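The Big Cream Sofa and Me

By Marta Pavliuk

I never wanted a leather sofa. I grew up with one, a brown monster that stuck to the backs of your legs from June until school started, and I swore that when I had my own place it would be fabric all the way. Then my aunt moved to a smaller apartment in November and called to ask if I had a wall that was long enough.

I did have a wall. I measured it twice and then I went and measured her sofa, and I came home and moved both bookcases into the hall (where they still are, by the way, and I still bang my hip on them). The movers wanted $300 and brought it up in sections. One of them asked if I was sure.

For the first month I hated it. The room looked like the waiting area of a very nice dentist. Everything I owned suddenly seemed either too small or too brown, and the old red rug had to go that same weekend. I was all set to list the thing and go back to my lumpy gray loveseat when my friend Miroslava Hnatiuk came over with a bag of stuff from her car. She used to dress the windows at Semeniuk, the furniture store on our main street, and she can't sit in a room for ten minutes without moving something.

She made me take everything off the sofa. I'd piled on throws and about nine little pillows, trying to hide it, I guess. Off they all went! Then she put one pillow at the far left end, a dusty teal-blue one from Fleria, and sat down on the floor to look at it.

"There," she said. "Now leave it alone."

I have mostly left it alone. The gray striped rug came next, and the dark-framed picture on the left went up after that, and the wall behind stayed plain off-white even though I had paint chips taped to it for weeks.
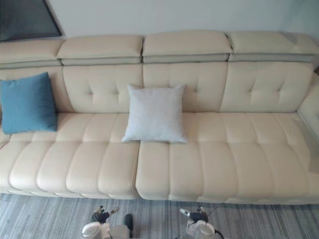

What I'd Tell You About Living With Cream Leather

You will wipe it more than you think. I keep a soft white cloth in the drawer and go over the seats on Sunday nights with barely damp water and nothing else. I did try a fancy cream once, a jar of something from Flarnness that cost me $28, and it left the arm feeling like a candle for a week. Never again.

The tufting collects crumbs. Those pretty little puckers in the backrests, and the stitching between them, will hold on to toast like you would not believe. A dry paintbrush gets it out, the cheap kind, two inches wide. Run the brush along the seams first and vacuum the seats after, or you'll be doing the seats twice like I did.

Watch your jeans. New dark denim is the enemy! I have a house rule about it now and my brother thinks I've lost my mind.

And play with the headrests. They're adjustable, and it took me embarrassingly long to start using them. I like one a bit higher than its neighbors for reading. Miroslava likes them all in a neat row, so whenever she visits I hear her pushing them down while I'm making coffee.

I did look up what a new one would cost, just to be nosy. The closest I found was at Brodov, for $3511, delivery extra. I shut the laptop and went and sat on mine.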